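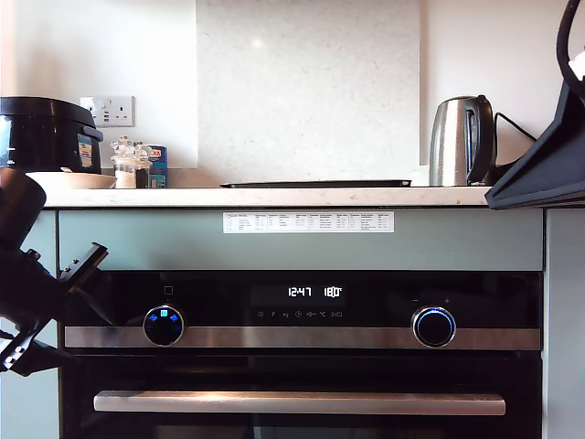

Teodor Nordin wrote in after the February entry to say that a narrow hallway should never be given a patterned rug, and that any resident who has lived with one for a winter will agree. He recommends a plain runner in a mid-tone wool and asks that this blog stop encouraging readers to do otherwise.

The objection deserves a considered reply. The position taken in February was that a pattern of small scale, repeated evenly, is suitable for a passage of modest width. That position is maintained here, with certain qualifications that Mr. Nordin's letter has made necessary.

Measuring before purchase

The hallway at Nolleldale is long and receives daylight at one end only. Two runners were considered for it. The first, from Morrison, was priced at $1,185 and came in a deep rust with a narrow border. The second, from Flolton, was a flat weave in gray and ivory, and its price rose to $2,000 once the custom length had been added. Both firms supplied samples on request, and both samples were left on the floor for 10 days so that they could be viewed in morning and evening light.

A margin of 6 inches of bare floor was left on each side. Readers with wider passages may wish to leave more. The runner should stop short of the door swing at both ends, and the thickness of the pad must be included when the clearance under each door is checked. This last point was overlooked at Nolleldale, and the closet door had to be taken down and trimmed.

The Morrison runner was chosen. Its border draws the eye along the floor, and in a long passage that effect can be too strong. Mr. Nordin is correct on this matter. A bench placed partway down the wall has reduced it considerably, although the bench itself is now used chiefly for mail. 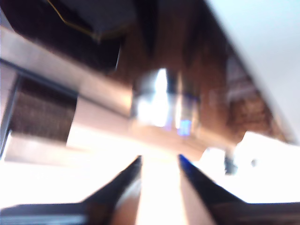 Color and the adjoining rooms

A hallway is seldom viewed alone. At Nolleldale three doors open onto it, and the rug is seen against the floor of each room beyond. The rust tone sits comfortably beside the oak of the study. It is less successful beside the bedroom carpet, a cool gray selected by a previous owner and due for replacement in any case.

Readers who are undecided are advised to settle the wall color last. Paint can be mixed to suit a rug at modest cost, and the reverse cannot be said. The walls here were finished in a Pleltier off-white with a slight yellow cast, after a cooler white from the same range made the border look brown.

Mr. Nordin also inquired about cleaning. The runner is vacuumed weekly without the beater bar and is turned end to end twice a year. No professional cleaning has been arranged so far. The question of stair runners, which he raised in a postscript, will be addressed separately once the landing has been measured.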